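Friday, September. Drinks table, left arm and right arm, Monbridge room.

Started 8:40. Zoia had the arms homed and the logger running before I got in. Plan for the day was to bring the drink-prep set up to 500 kept episodes. We had 356 at the end of yesterday, so 144 to go.

Same step list as the rest of the week: ice into the cup, lemon slice, muddle, garnish. Jiahui wants the garnish step recorded as its own short episodes as well as inside the full sequence. The last Cluvitton run did fine on everything up to the garnish and then closed its fingers on air. She thinks the policy saw too few grasps from odd angles. I agree, so the morning went to garnish only.

Changed the leader arm spring on the left side. The old one was pulling the wrist down and everyone who teleoperated with it was fighting it without noticing. Jin script now writes the spring version into the metadata, field "leader_rev". Please don't leave it blank.
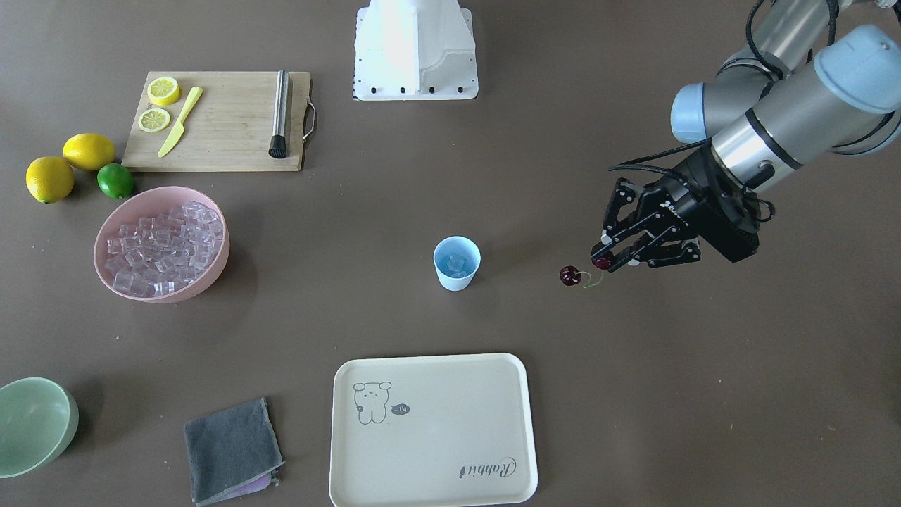
Labeling rules for the garnish episodes, as agreed with Jiahui over lunch. An episode starts at the first arm motion and ends when the fingers have opened and the arm is back above the table. The grasp label goes on the fruit that is between the fingertips, and if a second one hangs off it by the stem, as with the cherry pair, it gets "attached" and no grasp label of its own. Before this, half of us were labeling the pair as one object and half as two — I found both in the same batch. Zoia is rewriting the old ones.

Drops stay in the set if the operator picks up again within the same episode. If the fruit rolls somewhere the arm can't get to, discard and redo. Don't reach in by hand while the logger is on. I did this once around 11 and had to throw the episode out.

Layout changes between episodes: move the cup every time, the bowls every fifth time, and leave the mount alone. Cokier's loader assumes the base transform is fixed for a whole session and it will not warn you if it isn't.

Sync problem again after lunch. Left gripper position came in late against the video on episode 412 and the ones right after it. Restarted the logger and it went away. Zoia checked the earlier files and found nothing. I've marked the bad ones "hold" and not deleted them, in case the offset is constant and we can shift it.

Storage: 226 GB used on the session disk, copied to the shared drive at 4:15, checksums match.

Stopped at 5:30 with the count at 500, not including the ones on hold.

To do:
Ask Jiahui if "attached" needs to go into the export.
New fingertip pads for the left gripper.
Full-sequence episodes next, target 894 for the combined set.
Find out why the logger drifts after a long pause.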